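Foley Street First Aid Box, Quarterly Check
Nasulville Community Pottery Studio, September

Box on wall by sink: PASS. Still on the wall, an improvement on June.

Lid closes: PASS, if you lean on it.

Adhesive bandages, minimum 40: FAIL. Eleven left, all the size meant for a thigh. Reorder.

Burn gel: PASS. Kiln users, please note it does nothing for glaze regret.

Eyewash, in date: FAIL. Bottle is older than the Luretti kiln. Thrown out.

Gauze rolls: PASS. Unopened – everyone goes for the paper towels first.

Scissors: FAIL. Clay on both blades. We have 109 clay tools in the cabinet. Use one of those.

Accident log: PASS. Last entry reads "ow." Please add a time and a body part.

Tweezers, stainless, clean, tips meet: PASS. Replaced after the last pair went into a bucket of slip.
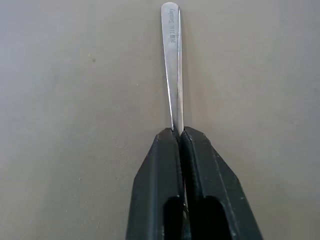
Item 9. Tweezers, marked 316L.

Ice pack: FAIL. Found in the fridge under a sandwich. Both removed.

Next check: December. Box key stays on the hook.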